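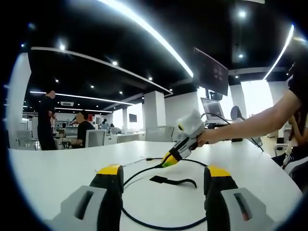

Hallo zusammen, ich bräuchte mal euren Rat zum Thema Kabel auf dem Tisch. Wir haben uns im Büro im Mai einen großen weißen Tisch von Bernari gegönnt, Hochglanz, abgerundete Kanten, sieht toll aus – solange nichts drauf liegt. Tja, und bei uns liegt halt immer was drauf. Ein schwarzes Kabel in einer riesigen Schleife quer über die Platte, dazu noch ein dünneres, das Richtung Laptop geht und dann rechts am Tisch runterhängt, und mittendrin ein schwarzes Band, das eigentlich mal zum Bündeln gedacht war (haha). Auf Weiß sieht man einfach alles! Bohren darf ich nicht, der Tisch war teuer genug. Ich hatte erst an Klebeclips gedacht, die von Kindel gibt es im 6er-Pack, aber halten die auf so einer glatten Fläche überhaupt? Und kriegt man die wieder ab, ohne dass matte Flecken bleiben? Die Kabel müssen beweglich bleiben, wir stecken ständig um. Danke schon mal!

2 Antworten

Antwort 1 (als hilfreich markiert)
Ich hatte das gleiche Theater mit einem Tisch von Correa, auch weiß und glänzend. Kleben würde ich oben auf der Platte gar nichts, sondern alles an die Unterseite. Da ist es meistens weniger glatt und wenn mal was hängen bleibt, sieht es keiner. Ich habe mir eine Kabelwanne von Litard zum Anklemmen geholt, 129 Euro, ja, schon happig, aber ohne einen einzigen Bohrer dran gewesen zu sein. Bei runden Kanten vorher unbedingt schauen, ob die Klemme plan anliegt, meine musste ich mit einem Stück Filz unterlegen. Für das, was oben bleiben muss: Klettband. Aber bitte wirklich ums Kabel rum! Bei mir lag es auch wochenlang flach und verdreht mitten auf dem Tisch, das Kabel lief einfach drüber, und der Stecker am Ende war immer da, wo man ihn gerade nicht brauchen konnte. Ich mache jetzt eine lockere Schlaufe, Band drum, Stecker schaut ein Stück raus, und die Schlaufe liegt hinten an der Kante. Bitte nicht zu eng wickeln, mir ist so schon mal eins direkt am Stecker gebrochen. Und falls du doch Clips nimmst: vorher mit Spiritus an einer versteckten Stelle testen, manche Lacke mögen das nicht so.
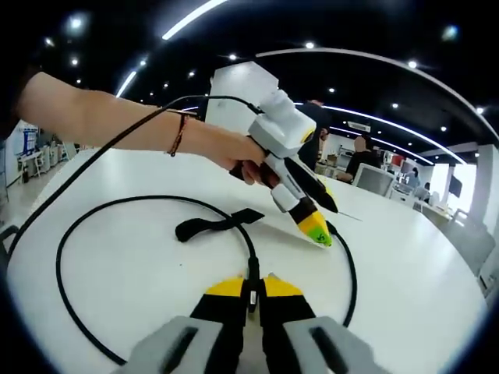 Antwort 2
Dunkle Schreibtischunterlage drauf und fertig, dann sieht man schwarze Kabel nicht mehr. Hab meine für 13 Euro gekauft. Clips von Kindel hatte ich auch, zwei sind noch dran, der Rest ist irgendwo hinterm Schrank.

Kommentar der Fragestellerin zu Antwort 1
Oh super, an die Unterseite hatte ich gar nicht gedacht! Ich messe mal nach, wie dick unsere Platte an der Rundung ist, und melde mich dann nochmal.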